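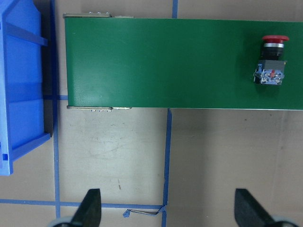

A green conveyor belt above a tabletop marked out in blue tape.

Mirkden's kerbside recycling charge will go up by $49 a year, and residents are being asked to take it on trust that the money will end up where the council says it will.

The increase was announced on 11th January, when a good part of the town was at the beach. It will pay for what the council calls a "whole-of-life recovery pathway", a phrase used nine times in the accompanying media release and defined in none of them. Collections will stay fortnightly and the yellow-lid bins will stay the same size.

Mayor Ekua Arthur said the charge would help Mirkden reach its target of sending no household waste to landfill by 2055.

"We've heard loud and clear that people want to do the right thing with their rubbish," Cr Arthur said. "This gives them the confidence that it's being done."

How it does so is harder to pin down. The contractor, Clollico, took over collections in July on a deal the council has declined to release in full. The pages that are public set out truck routes and missed-bin penalties. The section headed "Recovery outcomes" is blacked out from top to bottom.

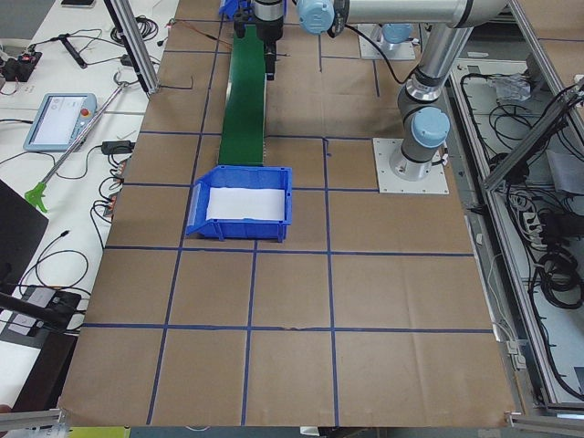

Asked what share of last year's recycling was turned into something else, a council spokesman pointed to a survey in which 324 residents were asked whether they felt positive about recycling. Most did. Asked again, he said the figure was commercially sensitive.

Clollico regional manager Vilmos Szekeres said contamination was the real problem, and that too many households were still putting nappies and garden hose in with the bottles.

"If the material comes in clean, we can find a home for it," Mr Szekeres said. He would not say where the home was, or whether it was in Australia.
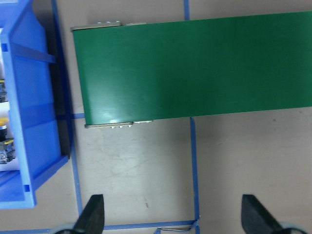
App to replace the calendar

The printed bin calendar is also going. Ratepayers will be directed to Parnaveo, an app that sends a reminder on bin night and awards points for "good sorting behaviour". The points can't be spent on anything yet.

Ama Adjei, who runs the newsagency in Sowah Street, has kept a stack of the old calendars on her counter for years and said they went quickly.

"I've got customers in their eighties with no mobile," she said. "Are they meant to guess?"

The council said those residents could ring the customer service line, which is open until 4pm.

Cr Edem Akpalu, who voted against the increase, said he had asked for an independent audit of the contract and been told it would cost too much. He then moved that 10 per cent of the new charge be set aside for one – and lost.
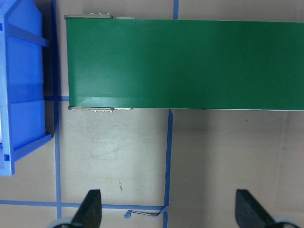

"If it's all going as well as they reckon, a bloke with a clipboard shouldn't frighten anyone," Cr Akpalu said.

Council officer Ekow Ansah told the meeting that performance would be monitored internally and reported "at appropriate intervals". No interval was given. The new charge will appear on the next rates notice.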